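El teclado bonito y la promesa de escribir mejor

Gastberg vende teclados mecánicos con una frase que se repite en su web: «escribirás más y te cansarás menos». Lo segundo lo dudo. Lo primero lo dudo todavía más. Llevo desde febrero preguntando a gente que vive de teclear y las respuestas se parecen poco al folleto.

Hugo Perrin pagó 170 euros menos de los que pensaba gastar: 70 por uno de segunda mano. Le encanta cómo suena. Sigue entregando tarde.

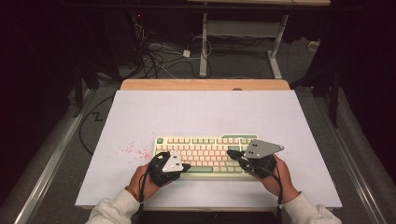

Teclas crema, rosa y verde: el color también se paga.

El argumento ergonómico merece más paciencia de la que suele recibir. Un teclado compacto acerca el ratón, y eso se agradece. Pero quien pasa 8 horas encorvado seguirá encorvado con teclas de color pastel, y el fabricante Ferrand, que me prometió un estudio propio, me mandó una encuesta a 60 clientes satisfechos. Pedí los insatisfechos. Sigo esperando.

Queda el placer, que nadie tiene por qué justificar. Lo que me molesta es que se venda como salud, o peor, como disciplina.
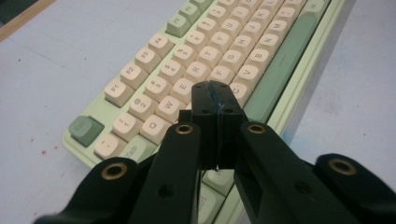
Colette Marchal no está de acuerdo: a ella el cambio le quitó la pereza de sentarse, y le da igual que sea sugestión mientras las páginas salgan. Le pregunté cuánto le duró el efecto con el anterior. Unos meses, admitió, y ya tiene otro encargado.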